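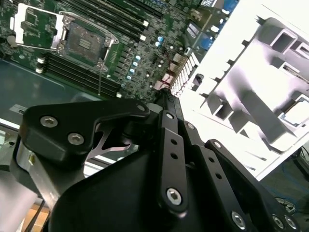

Keeping old desktops and servers going: is it worth the electricity?
Started by marlpit_lane, April

marlpit_lane
I've been running the same second-hand dual-processor server in the back bedroom for years. It holds the family photos, the accounts and the scans I do for the Flostarstead local history group. It has never given me any trouble, but the electricity bill has made me look at it again.

I put a plug meter on it. Over a full year it used 900 kWh, and that's with the drives set to spin down overnight. The scans folder has 3066 files in it and gets opened a few times a week, so most of that power goes on waiting.

Two options as I see it. Keep it and switch it on only when needed, or buy one of the small Coster boxes at £385 and leave that on all the time. Has anyone made the same change, and did you regret it?

quernstone
I made it last winter and haven't regretted it. The small box sits behind the telly and I forget it's there. The old one was loud enough that we kept the door shut.

One thing to watch is drive bays. The Coster has two. If you've got more than two drives in the server now, you need to add bigger drives to that £385 before you compare anything.

bus_shelter_bob
I'd keep the server. You already own it, it works, and making a new computer uses energy and materials as well. People leave that out when they do these sums. Put it on a timer, have it come on at 6pm and go off at 11pm, and most of the cost goes away for the price of nothing at all.

quernstone
Not on a plug timer, please. Cutting the power to a machine while it's writing is how you lose files. Most server boards will let you set a wake time in the BIOS, and you can schedule a proper shutdown from the operating system.

bus_shelter_bob
Fair enough, I meant scheduled shutdown. The point about the cost is the same.

marlpit_lane
Four drives at the moment, two of them nearly empty. I could get down to two with some tidying. Noise isn't a problem as that room's only used for ironing. 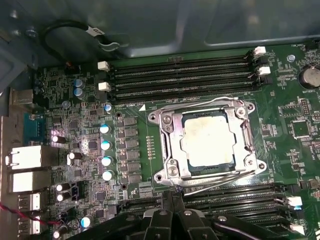
Home Computing > Repairs and Upgrades

oddsocks_uk
Before you decide, when was it last cleaned and repasted? I opened up an old board a while back and the paste on the processor had gone pale and dried out. New paste, dust blown out of the heatsinks, and the fans stopped running flat out. It won't halve your bill but it costs very little to do.

You could also take one processor out altogether if the board will run on a single one. Check the manual first. On a lot of two-socket boards the memory slots belonging to the second processor stop working when it's removed, so move the memory across. And put the plastic cover back over any Intel-type socket with pins in it. Bent pins finished off my first board.

marlpit_lane
I hadn't thought of that. The second processor does nothing useful as far as I can tell. Where do people get socket covers? I threw mine away.

oddsocks_uk
Grigaitė sell them, or used to. Their postage is steep for a bit of plastic so buy your paste at the same time.

quernstone
I still think this is a lot of work on a machine that's the wrong size for the job. It's a file store for one household and a history group.

hedge_and_ditch
Nobody has asked about backups. I don't mind which computer you use, but if those scans exist only on that one machine then sort that first. I use Sekemlow to copy mine to a drive at my sister's. It allows 100 GB before you pay and scans of parish magazines don't come near that — photos might.

bus_shelter_bob
Agreed on backups. I'd add that the old server makes a very good backup machine. Turn it on once a week, let it copy everything, turn it off.

marlpit_lane
That may be the answer. Coster box for every day, and the old one with a single processor on Saturday mornings for the backup. I'll repaste it first and put the meter back on, then post the readings here.

quernstone
Leave the meter on for a full week if you can. A day's reading told me nothing much.

Back to top | Contact the moderators | Posts remain the copyright of their authors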